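Appel à participation – relecteurs et relectrices pour le guide de bonnes pratiques « postes à deux bras »

Clôture des candidatures : 27/10/2018

Warnora cherche des personnes de terrain pour relire, annoter et, nous l'espérons, raccourcir son guide interne sur les postes de manipulation à deux bras robotisés. La version actuelle compte 400 pages. Son auteur principal, Tharindu Mridha, assure que toutes sont indispensables. Il est le seul à les avoir lues.

Le travail consiste à passer des séances à côté d'un poste en fonctionnement, le guide sur les genoux, et à noter chaque règle que personne ne peut appliquer sans un troisième bras. Sont concernés en priorité les chapitres sur le marquage au sol, le cheminement des câbles, la fixation des bases et la distance à garder quand un bras travaille dans un bac. Le chapitre sur le vocabulaire est déjà attribué – inutile d'insister.

Profil recherché
Vous avez piloté, réglé ou entretenu des bras robotisés, ou vous avez rédigé des consignes de sécurité que des gens ont réellement suivies (joindre une preuve, nous sommes curieux). Vous lisez le français technique sans soupirer trop fort. Les débutants sont bienvenus : ils posent les questions que les autres n'osent plus poser.

Ce que nous proposons
Deux sessions en avril, trajets remboursés, 100 euros par session et un café dont nous ne garantissons rien. Votre nom figurera dans les remerciements, page 399.
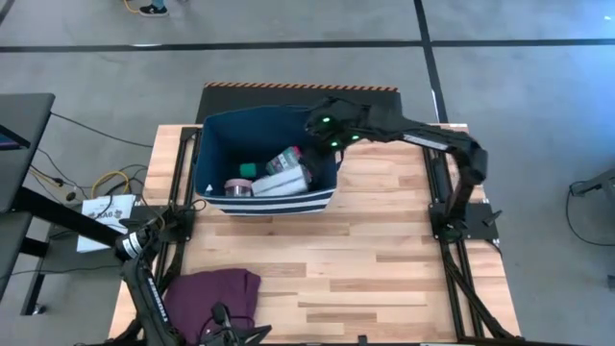

Manipulation d'objets dans un bac en tissu, poste à deux bras.

Ce que nous ne proposons pas
Un titre ronflant, un badge, le droit de modifier les réglages. Les chaussures fermées sont obligatoires, règle 2 du guide et l'une des rares à tenir sur une ligne.

Pour candidater
Écrivez dix lignes à Birdie Calloway, Warnora, bâtiment Tramlow, en précisant votre expérience et une règle de sécurité que vous supprimeriez demain. Les CV de plus de deux pages seront transmis à Tharindu, qui les trouvera trop courts.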